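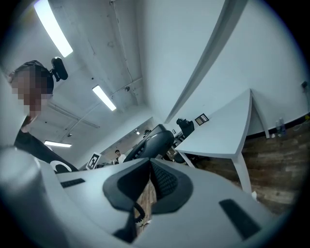
According to one Prellon user, a wrist view "tells you what the finger did and very little about where the arm was," a complaint quoted in most later accounts of the Jinham comparison.

The Jinham comparison is a test procedure for hand-held grippers and the cameras used with them. It was drawn up at Jinham by Reswood, a maker of test equipment, and repeated at Midtbø with small changes. It compares finger types, tracking methods and camera placement under the same set of table tasks. Arm-mounted grippers are covered by a separate procedure.

Equipment

Each operator works with two grippers, one per hand. Every gripper has its own wide-angle camera, and a further camera is worn on the head. The wrist cameras are set so that the finger stays in view at all times. Housing color is not controlled; white and gray housings are treated as equal. Finger surfaces are recorded as ribbed or smooth.

Position is taken from fiducial tags. In the usual layout a white cube with a tag on each visible face is fixed to each gripper, and separate marker cards stand in the room. The head view is used to check that the tags can be read while both hands are over the table.
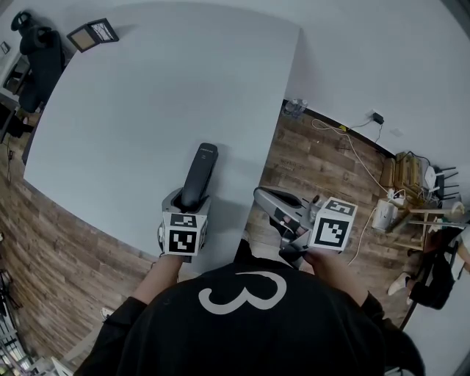 Procedure

A full run has 19 tasks, each done with both hands. The tasks are repeated until 326 valid attempts have been logged for each gripper. An attempt is thrown out if the cube tags are lost in the head view for more than seven frames in a row. Operators may rest between tasks but may not change fingers.

The first Midtbø run logged 2,000 attempts across all grippers. Smooth fingers did better on flat parts and ribbed fingers on soft ones. Tag loss was most common when the operator's wrists were crossed.

Camera placement

Reswood advises a low mount behind the finger. The finger then hides part of the work area, but its tip can be followed against the background through the whole stroke. Strong lens distortion is accepted and corrected later.

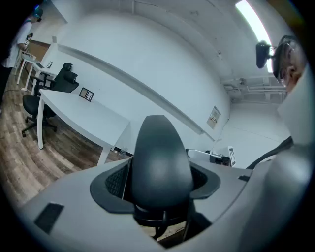 This page was last edited in July.

Prellon uses a shorter form of the procedure with a single gripper and no head camera. Its results are not listed with those from Jinham and Midtbø.

See also: Fiducial marker; End effector; Camera calibration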